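Engate Knitted Cotton Coaster, Round

Item group: Table linen and surface protection
Supplier: Lurnov
Sheet revised: July 2022

The Engate is a flat knitted coaster for mugs, tumblers and small bowls. It is worked in the round from undyed cotton cord and closed with a sewn edge, so there is no hem to catch on the foot of a mug. Both faces are the same and either can be used upward.

The cord is spun from 2 strands and knitted at medium tension. A tighter knit holds its shape longer but takes up a spill slowly. A looser knit soaks up liquid faster and starts to sag after repeated washing. The Engate sits between the two and is meant for daily use at home, in break rooms and in guest rooms.

Heat

The coaster is suitable for drinks up to 100 °C. It is not a trivet. Do not place pans, oven dishes or cast iron on it. For those, see the Zulu cork mat, which is 18 mm thick and has a plain underside.

Use on stone and polished surfaces

Marble and limestone react with acids. Coffee, fruit juice, wine and lemon tea can etch a polished top even where the surface has been sealed, and the mark stays after the liquid has been wiped up. A cotton coaster catches drips running down the outside of a mug. It does not form a barrier, and a soaked coaster left standing will pass moisture to the stone. Replace it with a dry one and wipe the surface underneath.

On lacquered wood the main risk is trapped damp. Lift the coaster after use and let both sides dry.

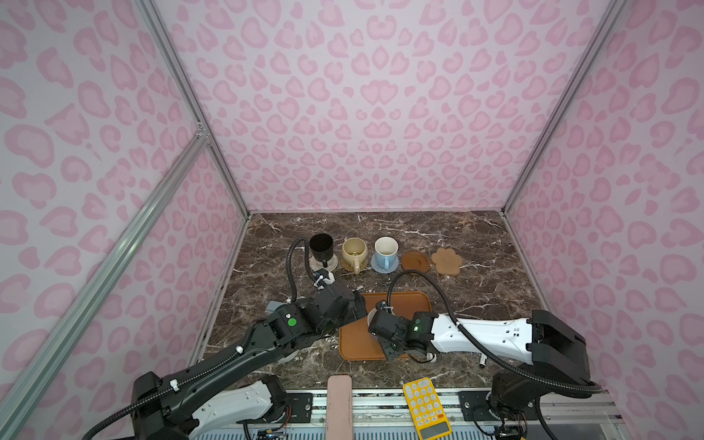
Mugs on round coasters, knitted white and woven tan, on a dark marble top.

Knitted or woven

Woven coasters are stiffer and keep a flatter edge. They suit tall or narrow mugs, where a soft base can let the mug rock. Knitted coasters are softer under ceramic and make less noise when a mug is set down - a point worth checking for open offices and reading rooms. The Ollano is our woven model and is sold in the same diameter, so the two can be mixed in one set.

Care

Machine wash at 40 °C with similar colors. Do not bleach. Reshape while damp and dry flat. Expect slight shrinkage in the first wash - the listed diameter is measured after washing. Treat tea stains before they dry.

Specifications

Material: 100% cotton
Shape: round
Color: white
Edge: sewn
Pack: 18 pieces, paper band
Carton: 750 pieces, loose packed
Related items: Ollano woven coaster, Zulu cork mat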